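Home | Notebook | Parts list | Older entries | Contact

This site uses cookies to remember your settings. OK | Read more

January 15, 2020

Sorting table, bins and mat

Started the morning with the new mat. The old one from Noron was curling at both short ends, and small things were rolling under it. The brown one is matte and does not shine under the ceiling lamps, which was my main wish. It still has some creases from the folding. I put it upside down for one night with heavy books on top and they became weaker, but they did not go away. Eren workshop has the same mat and they wrote me that theirs needed a whole month. So I will look again in February and not worry before that.

Bins. We have now agreed on two colors for the sorting table: pink on the left, blue on the right. Before, we had two gray bins and a paper label on each, and the labels fell off. With colors it is easy to say on the phone "it was in the pink one". Both are nearly the same shape, so they can be stacked for storage, but please do not push them hard into each other. Last week I needed a long time to separate them and I bent the rim of an older one.

Position: I do not want the bins exactly parallel to the table edge. When they are a little turned, my hand reaches the far corner easier. I tried marking the places with tape on the mat, but the tape took away some of the brown surface when I removed it (small spot, near the front border). No more tape on the mat. Chalk is also not good, it goes on the sleeves.

Soft pieces. The box from Sendance contained 111 pieces according to the paper. Most are fabric or plush, gray or beige. I have written the box number, 2097, on the inside of the lid because the outside is already full of old numbers. The gray ones make me the most trouble. They leave fluff in the bin, and the fluff stays in the corners, where the wall meets the floor. A damp cloth works better than the brush. With the brush it only moves from one corner to the other.

Cleaning order which worked for me today: first empty both bins, then wipe them, then wipe the mat from the back to the front, then let everything dry before any fabric goes back. I forgot the last part once and the pieces smelled of wet dog until evening.

To do:
- ask Ulum if they still sell the same pink bin, one spare would be good
- order 100 small paper bags for the pieces which are too worn
- find a better place for the damp cloth, it should not hang on the door handle
- compare the count with the Sendance paper again, I was interrupted by the delivery

I think the blue bin could go a little closer to the front. Will try it with the next box. 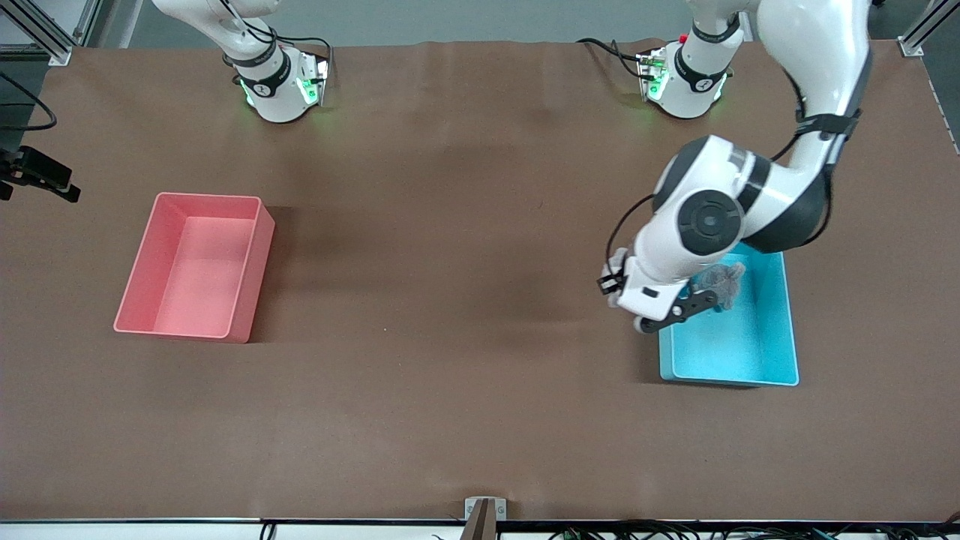 Sorting table with the brown mat, pink bin empty, a gray soft piece at the blue one.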